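**Talk notes - rules for reporting simulated stacking trials**
Jodbridge, 1/17/22. Slot after Hedvika Štěpánek. Keep it slow, the room echoes.

**Opening**

Start with the scope. These are the Evidby rules for block stacking in simulation, second draft. They cover how a trial is set up, when it counts as done and what goes in the report. They don't cover training, and they don't cover real hardware. Marcelino Bravo has the hardware part and will present it in October.

Say early on that the draft came out of an audit. We went back through 200 reported trials and found 11 where the written result could not be checked against the log. Most of those had no end condition written down.

**Rule 1 - name the blocks by number**

Colour names drift between renders. A dark grey block under one light is a black block under another, and two people will log it two ways. The numeral on the face is the name. Colour may be added after it in brackets.

Numerals can be read upside down from the wrist view, so the log takes the number from the simulator state and not from the operator's reading of the screen. 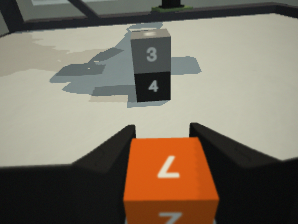 **Rule 2 - state the target order before the run**

The order is written bottom to top, with a dash between blocks. A run with no target order on file is void, even if the stack is perfect. Colette Pruvost asked for an exception for free play runs. Answer: log them, but keep them out of the score.

**Rule 3 - define "placed"**

A block is placed when all of these hold:

- both fingers are clear of it
- it rests only on the block below
- it has stayed put for 2 seconds of simulated time

A small sideways offset between blocks is allowed. Record it, don't correct it. Nudging a block square after release counts as a second attempt.

**Rule 4 - shadows and render faults**

Jagged shadows and blotchy table shading are not grounds for dropping a run. Note the render settings in the header. If the fault hides a numeral from every view, flag the run and keep it.

(Pause. Someone from Royer will ask about Birnari's renderer. Same rule applies - settings in the header, nothing else changes.)

**Rule 5 - report every run**

Use trial 113 from the audit. The log is complete, the report leaves it out and gives no reason. Under the new draft that report goes back to its author.

**Close**

Comments to Faustine Roussel in writing, with the rule number in the subject line.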